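4. What the storage evidence can and cannot support

4.1 The claim as it is usually made

The idea that closed kitchen storage leads households to waste food has been repeated so often that it is now cited as background. The argument runs as follows. Food behind a door is out of sight, food out of sight is forgotten, and forgotten food is thrown away. Each step sounds reasonable. We went looking for the studies that measured each step and found far fewer than the citation trail suggests. Most papers that state the claim point to an earlier review. That review points to a conference talk, and the talk rests on interviews in which people were asked why they thought they wasted food.

People asked why they waste food will say they forgot about it. That answer is easy to give and costs the speaker nothing. It may also be true, but an interview cannot tell us so. The person who bought too much spinach, disliked the spinach, and let it go bad can report in good faith that it was forgotten. We know of no interview protocol that separates these cases, and the ones we read did not try.

4.2 The Sillitgate diaries

The strongest support comes from the Sillitgate diary study, in which 77 households kept a written log of discarded food for 16 weeks. Households with mostly closed storage logged more discarded dry goods than households with mostly open shelving. McGrath, who ran the study, treats this as direct evidence that doors matter. We are less sure, for reasons that have to do with how the households were sorted in the first place.

Storage type was self-reported at entry on a single item with two answers, "mostly open" or "mostly closed." No household was visited. A kitchen with one open shelf over the sink and a full run of cupboards could land in either group depending on how the respondent felt about the shelf. When Reisinger later sent the item to a subset of the same households, 25 of them gave the answer they had not given before. The published analysis was not rerun with those households moved or dropped. In correspondence, Daithí McGrath has argued that misclassification of this sort would only shrink a real difference. That holds if the errors are random. If people who are bothered by waste are also more likely to describe their kitchens as closed and cluttered, the errors run in the same direction as the result, and the argument fails.

There is a second difficulty. Closed storage holds more. A household with more cupboard space can buy more dry goods, and a household that buys more will discard more even if it discards the same share. The diaries recorded what was thrown out and did not record what came in. Without a denominator there is no waste rate, only a waste total, and the total is what every later paper quotes. Several of them call it a rate.

4.3 What counts as a closed kitchen

Part of the trouble is that the literature has never agreed on what it is measuring. "Closed storage" has been used for upper cupboards with glass fronts, for base cabinets with solid doors, for deep drawers, for walk-in pantries, and in one case for a curtain. These differ in nearly every respect that the forgetting account would care about. Glass fronts hide very little. A deep drawer shows its whole contents from above once it is pulled out, while a base cabinet shows the front row and conceals the rest, and the user has to crouch to see even that. If visibility is the mechanism, these should not be pooled, and pooling them is what most of the studies have done.

The base cabinet with paired solid doors is the type most often meant when authors say "closed" without further comment (Figure 2). It is worth keeping in view when reading the results, as so many of them are written as if no other kind existed. 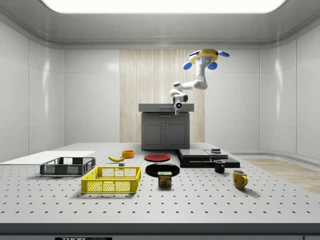 Figure 2. Base cabinet with paired doors under a flat countertop, computer rendering.

Even within this one type, the details that should matter are rarely reported. We could find shelf depth in none of the diary work. Shelf height, lighting, and whether the cabinet held food at all were left out as well. In many homes the base cabinets hold pans and cleaning supplies, and the food is kept higher up. A household whose closed storage is full of pans has no route by which its doors could make it waste lentils, yet it would be coded as closed along with the rest.

4.4 The Garside trial

The Garside trial is often described as the experiment that settled the matter. Doors were taken off the food cupboards in one group of homes and left on in another, and kitchen trash was sorted and weighed. This is a better design than a diary, and we want to give it proper credit. Weighing trash avoids the worst problems of self-report, and removing doors changes visibility while leaving capacity alone. If the forgetting account is right, this is where it should show.

The reported difference favored the homes without doors. It was present in February, the first month of weighing, and smaller in each period after that. The authors read the decline as participants drifting back to old habits. It reads equally well as a novelty effect. A person whose cupboard doors have just been carried away by a research team knows that the study has to do with cupboards, and probably guesses that it has to do with food. They will be careful for a while. The comparison group had nothing done to their kitchens and had no such reminder. A fair control would have disturbed those kitchens to a similar degree, say by removing and refitting the doors, or by taking doors off cupboards that held only dishes. Gebhard Reisinger proposed the second of these in his comment on the trial, and we agree with him that it would have been cheap.

We also note that the trial reported total trash weight first and food weight in a supplement. The food figures are noisier and the difference there is small enough that we would not build a kitchen around it. The summary at the front of the paper quotes only the total.

4.5 Conflicting results from Urnine

Less often cited is the Urnine survey, which found no relation between storage type and discarded food once household size and shopping frequency were taken into account. It has been set aside by later reviewers on the grounds that the sample was older and lived mostly in small apartments. This may be a fair objection. It was not raised against the Sillitgate diaries, whose households were drawn from a single suburban district with large kitchens, and we do not see why one narrow sample should be treated as general and the other as a special case.

Shopping frequency deserves more attention than it has had. People who shop often hold less food at any moment, and what they hold is fresher. People who shop rarely hold more and need somewhere to put it, so they have, or seek out, kitchens with more cupboards. If frequency drives both storage and waste, the doors are along for the ride. Only Urnine measured it. The Ollel product guidelines, which cite the Sillitgate work in support of open pantry shelving, do not mention shopping frequency anywhere, and neither do the two consumer guides that draw on them.

4.6 What we would accept as evidence

We do not claim that doors have no effect. Forgetting is real, and most of us have found a can at the back of a shelf that should have been eaten long ago. Whether such cans add up to a meaningful share of household waste is a separate matter, and the existing studies cannot answer it. Most of the food thrown away in homes, by weight, is fresh produce, bread, and leftovers. Much of this is kept in the refrigerator, which has a door in every household in every study and so contributes nothing to the comparison.

A convincing test would need to record purchases along with discards, inspect the storage in person and describe it in enough detail that another team could code it the same way, and run long enough for novelty to wear off. It would report dry goods separately. It would also state ahead of time what size of difference would be worth acting on, a step missing from all of the work reviewed in this section. Until something of the kind exists, we suggest that authors stop citing the storage effect as established, and that the Sillitgate totals be described as totals.

Section 5 turns to date labels, where the measurements are better and the disagreements are mostly over how to read them.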